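About Rendila

Rendila sells and lets furniture for small homes. We started with a stall of second-hand kitchen chairs and now have a showroom, a workshop behind it and a store for stock that is waiting to be cleaned or repaired. Most of our customers live in flats, or in terraced houses where the kitchen is also the dining room and often the office.

The business was set up by Jamila Uddin, who had spent years fitting kitchens and had grown tired of seeing good tables thrown out because a leg was loose. She still does most of the buying. The workshop is run separately under the name Ferri, and customers can take their own furniture there whether or not it came from us.

We moved to our present building in April 2018. Before that we were in two units on opposite sides of a yard, and every table had to be carried across in whatever weather there was. The new place is on one level, with a wide door at the back and a parking bay for loading. It gives us 241 square metres, a little over half of it open to the public.

What we sell

Tables are the main part of our work. We keep dining tables, desks, side tables and a few benches, mostly in light woods such as oak, ash and beech. We also stock dining chairs, stools and shelving. We don't sell beds, mattresses or anything upholstered beyond a seat pad.

Our own range is called Flitemberg. It is a short list of plain tables in fixed sizes, made to order, with legs that unscrew for narrow stairs. The smallest seats two people and will go against a wall. The Divimano range is older stock that we have bought in, stripped and refinished, so no two pieces are quite the same and sizes vary. Each one has a ticket with its measurements and a note of any repair.
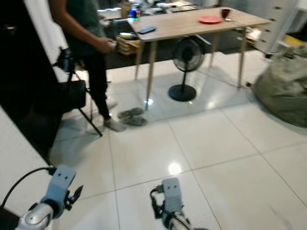 Prices for a refinished table start at 200 pounds. Made-to-order tables cost more and take longer, usually six to eight weeks. We ask for a deposit when you order and the balance before delivery.

Letting furniture

We also let furniture by the month to landlords, tenants and small offices. The shortest let is three months. Collection at the end is included, and so is ordinary wear. We do charge for burns, deep cuts and missing parts. If you decide to keep a piece, half of what you have paid in rent comes off the price.

Care and repairs

Oiled tops need a fresh coat about once a year, more often if the table gets full sun. We sell the oil in small tins and will show you how to put it on. Hot pans should go on a mat. Water left standing near a joint does more harm than most people expect, so wipe it up when you see it.

In our last full year the workshop took in 632 repairs. The commonest jobs were loose joints and worn finishes, followed by chairs with broken rails. We give a price before starting and hold it unless we find something hidden, in which case we ring you first.

Visiting us

You are welcome to look round without an appointment. Please bring the measurements of your room and of the tightest doorway or turn on the way in. We keep tape measures at the desk if you would like to check a piece yourself. The showroom closes for a week each November for stocktaking, and orders placed just before then are delivered the week after.

For lets and trade enquiries, ask for Jamila. For repairs, speak to Ferri directly or leave the piece at the back door with your name and telephone number tied to it.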